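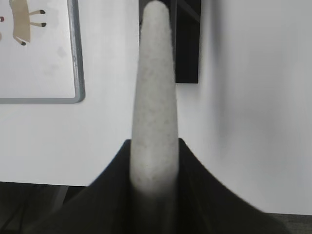 Thu 13 June

Clillodora, wrist and gripper. Continues the April entry, the one that ends with "should be fine now."

It was not fine. Since the start of the week the wrist camera has been drifting against the fingers. Luminița noticed first: the grasp point in the overlay sat to the left of where the fingers close, and every time someone corrected it in software it had wandered again by the afternoon. I had been correcting it in software. I withdraw my remarks about the calibration script.

State on arrival: cycle counter at 1241 since the last teardown. Arm homed without complaint. Fingers opened and closed on command, with a small click near the end of the close that I have decided I heard before and did not write down. Air off, power off, tag on the switch, tag on the pendant as well after what happened with Tamska.

Camera bracket first. The bracket takes four screws into the wrist plate. Two were tight, one was a bit lazy, and one I could turn with my fingernail. No threadlocker on any of them. The April entry says "threadlocker on all four," in my handwriting. I have no explanation and will not be taking questions.

Took the bracket off completely. Under it, on the side where the loose screw lives, there was a bright rub mark where the bracket had been rocking on the plate. Not deep, catches a nail slightly. Dressed it with the fine stone, wiped down, checked with the small straightedge against the window. Flat enough. If anyone wants it flatter they know where the straightedge is.

Screws cleaned, holes cleaned, medium threadlocker on every one, and this time Luminița watched me do it and has initialed the paper copy. Tightened in a cross pattern, torque driver on the setting taped to the drawer lid. Paint marker stripe across each head onto the bracket so a loose one can be spotted from the chair.

Cable: the camera lead had been pulled snug across the last joint, which means that every time the wrist rolled all the way over it gave the bracket a little tug. Probably the real cause, with the missing threadlocker as its accomplice. Rerouted with a proper service loop on the outside of the wrist, hook-and-loop ties only. No zip ties. Somebody keeps putting zip ties back on and then cutting them off with a blade right next to the lead. There is a nick in the jacket, not through. Wrapped it and put a spare lead on the Slaoui order.

Gripper next, as it was all sitting there open anyway. Pulled both fingers. The black finish is going dull on the inside of the left one, right one still good. The click came from the guide on the left side: grit in the old grease, a kind of gray paste. Cleaned out with lint-free wipes and more patience than I usually bring to work. New grease, the Tukis tube, thin film. A thin film is less than you think it is. Last time the extra ended up on the workpieces and we spent a morning blaming the slides.

Ran the guide by hand end to end. Smooth, no click. Fingers back on, dowels in before screws. I did it screws first on the left, had to undo it, and am recording that so it counts as documentation.

Check piece: used the tall speckled gray taper again. It is good for this job for the same reason it is annoying for everything else. It has no flats, it gets narrower all the way up, and if the fingers do not meet it evenly it leans, and a lean at the base is very easy to see at the tip. The flecks also give the camera something to focus on, which the shiny test pin never did.

Procedure, for whoever does it next:

Jog to the check pose from the saved list, not the one called check_pose_new, which is older.

Slow speed. Close on the base of the piece, wide end down between the fingers, rounded end up.

Look at the live view. The fingers should spread out evenly to both lower corners and the piece should come straight up the middle. Compare left and right before comparing anything with the overlay. The overlay believes whatever it was last told.

Roll the wrist both ways, come back, look again. If the picture has shifted against the fingers, the bracket is moving. If only the piece has shifted, it is the grip. Do not touch the script until you know which.

Note that the base goes soft in the view, down where the fingers take it. The lens is focused further out and that is how we want it for picking. I wasted part of the morning on that in April trying to sharpen it.

Background: from the check pose you get white wall, the corner of the whiteboard and the black piece up by the top of the view. Handy as a rough reference, with the emphasis on rough. The legs of the animal on the board had apparently been adopted by one of us as an alignment mark ("tip of cone to the right of the hooves"). Please stop. The board can be bumped and the animal can be erased, and then we will be calibrating to a memory of a hoof.

Results. Ran the roll test five times, no visible shift between bracket and fingers on any of them. Piece stayed upright. Re-ran the calibration from scratch and saved over nothing, new file. Then left the cell on the slow pick loop over lunch, about 46 picks by the time I got back with my sandwich. Overlay still on the grasp point. No click. Cable loop not touching anything, though it does swing closer to the elbow than I would like at the far end of travel. Watch that.

Counter reset. Tags off, both of them.

Left to do:

Order the spare camera lead, chase Slaoui if it is not confirmed.

Left finger: look at the dull patch again at the next teardown. Swap left and right if it gets worse, they are supposed to be the same part and we may as well find out.

Rename or delete check_pose_new. Luminița votes delete. I would like to keep a copy somewhere first, in case it turns out to be holding something up.

Look at the paint stripes Monday before first run. Initial here when done:

Torque driver is back in the drawer. The hex key that goes with the wrist plate is not, and was there when I started. Checked under the arm base, checked my pockets. If it is in your pockets, same drawer please.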